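Chapter 3
What Surveys Can and Cannot Tell Us

In April a snack company called Banico announced that 80 percent of shoppers "prefer a healthier choice." The claim ran in trade newsletters and on the back of the box. Before you repeat a number like that, ask who was asked, and what they were asked.

Banico's survey reached 1,185 people, and that sounds like plenty. All of them had signed up for the company's coupon list. They were people who already bought the product and had time to fill out a form for a discount. A large sample drawn from the wrong group is still the wrong group. Rosário Calado, who reviewed the questionnaire for a consumer magazine, found a second problem. The key item read, "Would you choose a healthier snack if it tasted just as good?" It is hard to see why anyone would say no, and one in five did.

Size impresses readers more than it should. Custell, a rival, interviewed only 50 shoppers, picked by chance from store receipts, and its modest report may well be the better guide.
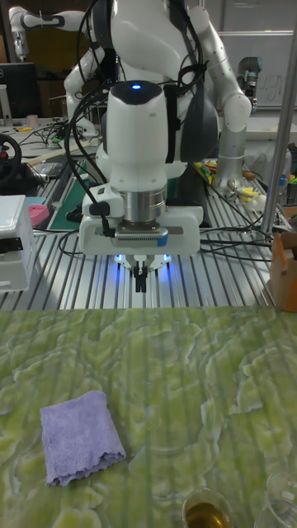
Be just as wary of what people say about their own habits. Asked how often they eat vegetables, most of us round up. Researchers call this social desirability bias, a long name for wanting to look good. Section 3.1 compares stated habits with grocery records, and the gap is wide enough to make you doubt a good many headlines.

Key terms: sample, population, leading question, response rate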